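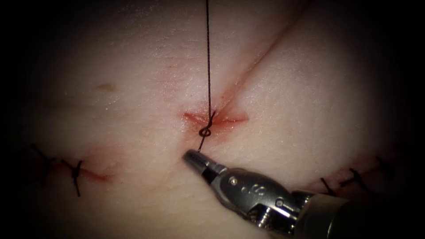

4 min read

August
By the Wikthorpe press desk

WIKTHORPE PUBLISHES ITS FIRST PRACTICE CODE FOR ROBOTIC SUTURING, AND IT IS SHORTER THAN THE OLD COFFEE MACHINE MANUAL

Wikthorpe today released the Bench Suturing Code, a set of working rules for labs that teach surgical robots to sew. The Code runs to 14 pages. The draft it replaces ran a good deal longer and contained a full page on the correct naming of folders, which all three partner labs had ignored in three different ways. The new text starts with the work itself: a stitch, a pad, and what has to be written down before anyone may call the stitch good. A pad with black knotted stitches across the cuts on either side and a thread still held in the jaws over the one in the middle is, under Rule 1, an unfinished pad. It may not be scored, shown to a sponsor or described as "basically done" until the last knot is tied and trimmed.

The Code was drawn up by Wikthorpe with two partner labs, Prustmont and Rizzi, and tested at the Troston training bench through the spring and early summer. It applies to practice work on synthetic tissue only. It does not cover animal tissue or patients, and the drafters ask, with some feeling, that it not be quoted as though it does.

"We had excellent robots and terrible paperwork," Wikthorpe said in a statement. "Two labs would both report a success rate, and after an hour on the phone we would learn that one of them counted a knot that fell apart when you looked at it."

Under the Code, a stitch is scored on bite depth, distance from the edge of the cut, knot security and tail length. Tail length caused the longest argument of the whole project. It was settled at lunch.

Other rules in the first edition include:

Rule 3. The tool stays on the thread or off the tissue. Dragging closed jaws over a finished stitch is a fault, even when the stitch survives.

Rule 5. Every stop by a human operator is logged, with the cause in plain words. "Robot being weird" is no longer an accepted cause. Prustmont has asked that its past entries be left alone.

Rule 6. A needle that is not in a jaw must be accounted for before the next run starts.

Rule 9. A pad is used until it is full, then retired and kept for 20 weeks, so that a disputed score can be checked against the real thing. Pads are not to be used as coasters during this period or after it.

During testing, Troston applied the draft scoring sheet to 2,613 stitches. Two people marked each one separately, and where they disagreed, the wording of the rule was changed before anyone was allowed to blame the other. More than 10 clauses were rewritten this way. One was removed entirely when it was found that the author could not explain it either.
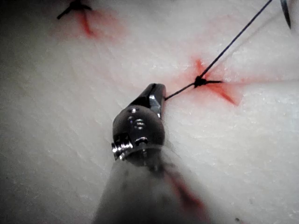
Does a lab have to stop using the robot if it breaks a rule?

Only for Rules 3 and 6, which concern contact with finished work and missing needles. In those cases the run ends, the fault is logged and a trained operator clears the bench before a new run begins. Breaches of the other rules are written up and the work carries on, although the affected stitches are left out of any published score.

The Code is voluntary. Wikthorpe has no power to enforce it and no wish to buy the kind of jacket that enforcement seems to call for. Labs that adopt it may say so in their reports, provided they adopt all of it – picking the four rules you already follow does not count, and yes, this has been tried.

Rizzi has used the scoring sheet since the second draft and will move its full training program over this fall. Prustmont will follow once it has finished a set of runs that began under its old rules, which it describes as "different" and Wikthorpe describes as "a sticky note."

A second edition is planned for next year. It will take up two-handed knot tying, handovers between tools and the question of who is named as the operator when one person sets up the robot and another watches it. Comments on the first edition are welcome from any lab doing bench work. Comments on tail length should be sent separately, and they will be read last.

Copies of the Bench Suturing Code and the blank scoring sheet are free on request from the Wikthorpe press desk, which answers its mail before noon.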